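Zistden Community Help > Ground Robots > Teaching and Teleoperation

Recording remote-control demonstrations on open pavement: how should the operator's driving be structured?

Posted by Bradska Grounds Office
May 2, 2023

Our department is preparing to teach a wheeled inspection robot a short outdoor route by remote control. The robot is to leave a fixed starting position, cross an open paved area, stop before the grass, turn, and return. The operator works from the onboard video only and does not stand beside the robot.

We recorded 20 demonstrations in February under a single operator. The policy trained on them performs acceptably on the outward leg. On the return leg it hesitates, and in several trials it stopped well short of the starting position. The pavement has no painted markings, and there is no curb at the edge of the grass.

We would be grateful for guidance on the following matters. Should the outward and return legs be recorded as one demonstration or as two? Is it acceptable for the operator to pause while deciding where to turn? Finally, should demonstrations that contain a steering correction be discarded? Our present procedure discards them, and this has removed a considerable share of the recordings.

The control unit is a Brunet handset with two sticks. Commands and video are logged at 15 samples per second.

Usa Sriwong

The procedure described is sound in most respects, but the rule on corrections should be reconsidered. A demonstration in which the operator drifts toward the grass and steers back contains information that a perfect run does not. If every such run is removed, the policy has no record of what to do once it has left the intended line. It is advisable to retain these runs, provided that the correction is smooth and the robot ends in the proper place. Runs in which the operator lost the video link, or pressed the wrong control, should still be removed.

The two legs should be recorded separately. When they are joined, the same stretch of pavement appears in the data with two different intentions, and a policy that sees only the current view may be unable to tell them apart. Assign each leg its own task label and begin each recording with the robot already at rest and facing in the direction of travel. The turn may be treated as a third task if it continues to cause difficulty.

Pauses require more care. At 15 samples per second, a pause of 4 seconds places 60 samples of zero command in the log, all attached to nearly the same view. The policy learns from these that standing still is a proper response at that location. Operators should decide on the turning point before the recording begins. Where a pause cannot be avoided, trim it before training and keep the untrimmed log in case the matter is questioned later.

Our own operators practice on a site of the kind you describe. The paved surface runs up to a strip of short grass without a raised edge, and behind the grass there are trees with a white building to the right and a cream one to the left.
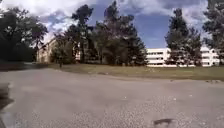

Anstead would add that operators on such ground tend to steer by whatever tall object is easiest to see, and that the policy may come to depend on the same object. In our department the starting position was therefore moved to the left and right between demonstrations, and the heading was varied by a small amount each time. The first trials after this change were less tidy, but the stopping distance became more consistent. We did not change the handset settings during this work and cannot comment on the Brunet unit.

With respect to quantity, we found that 20 demonstrations from one position were of less use to us than the same number divided among four positions. Lighting should be noted on the record sheet as well. A route taught only in full sun was unreliable for us once cloud cover arrived.

routine_417

Record more. We went to 500 and the stopping problem went away. I do not know which part of it helped.

Bradska Grounds Office

The replies above are appreciated. The discarded runs were kept in storage and will be reviewed, and the two legs will be separated before the next training. One point remains open: the logged commands appear slightly later than the video to which they belong, and the delay is not the same in every file. If any member has aligned logs from this handset, particulars of the method would be welcome.

Usa Sriwong

Have the operator give one short, sharp turn command at the start of each recording and match it to the first movement in the video. The interval between the two includes the robot's own response time, so it should be measured in the same manner for every file. Cut the turn from the demonstration before training.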